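Forums > Film and Telly > Now Showing > Plomari (spoilers from page 2, you've been warned)

17 replies · 1097 views

marrowfat
Went to see Plomari last night at the Sorwood. Two lighthouse keepers in 1917, one of them may be dead, the other one is definitely annoying. I'd read that it was "achingly funny" and I can confirm the aching. There is one proper joke, it involves a herring, and they put it in the trailer.

It looks lovely, I'll give it that. Fog, lamps, more fog. But it's two men failing to boil an egg for most of an evening and I had parked on a meter.

tindersticks_dad
You missed at least four jokes then. The bit where Kureo reads out the supply list as if it's a love letter had our whole row in bits. It's dry. You have to lean in a bit.

marrowfat
I leaned in. I leaned in so far the woman in front asked if I was all right.

Quillon
Kureo is the name of the character, not the actor, before this goes the same way as the last thread.

My problem isn't the pace, it's the ending. You can't spend that long hinting that one of them drowned in December and then have the relief boat turn up and everyone shakes hands. Either he's a ghost or he isn't. My wife says he obviously is because he never touches the food. I say he never touches the food because it's that egg.

tindersticks_dad
He touches the bread. Second supper, left hand. Your wife is wrong, pass on my regards.

Quillon
I will not be passing that on.

hobnail
Agree with marrowfat on this one, and I normally like slow. I sat through all of Chukwu on a plastic chair in a church hall and would do it again. The difference is that Chukwu had something to say about being stuck with a person. Plomari has two blokes being rude about each other's socks. The sock argument goes on so long I started to take sides, and then I noticed I'd changed sides, and it was still going.

Chibuzor Odukoya
Using my real name on here because I signed up years ago and can't work out how to change it. I thought the sock argument was the best thing in it. It's the only time either of them says what he's upset about, and he says it about socks. If you've ever shared a house with a brother you'll know.

The music I could have done without. Somebody owns a cello and we all had to hear about it.

hobnail
I have shared a house with two brothers. We never discussed socks, we simply stole them.

marrowfat
All right, I'll give you the socks. Still not having the egg. And the foghorn can get in the sea, or further in. It went off every time the plot was about to do something, like a nervous dog. I gave up trying to catch the last line because of it and I gather the last line is the whole point.
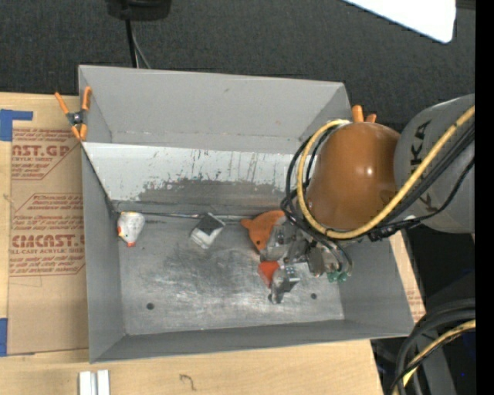 What does he say, then? I've seen it written down three different ways now and one of them was just "Yes".

Quillon
"Yes, well." Which is either the saddest line of the year or a man filling a gap.

tindersticks_dad
It's "Yes, Will." His name's William. It's on the tin.

Quillon
It is not on the tin.

hobnail
What tin?

Chibuzor Odukoya
There is a tin. I wouldn't swear to what's on it, I was looking at the ghost.

tindersticks_dad
HE IS NOT A GHOST. He eats the bread!

marrowfat
They've put it on again at the Sorwood on 25th May if anyone wants to go and settle the tin. I'll come if somebody else pays the meter.

Quillon
My wife says she'll go. She's bringing a notebook. I'd like it on record that I tried to stop her.

Shares: 3 · Page 1 of 2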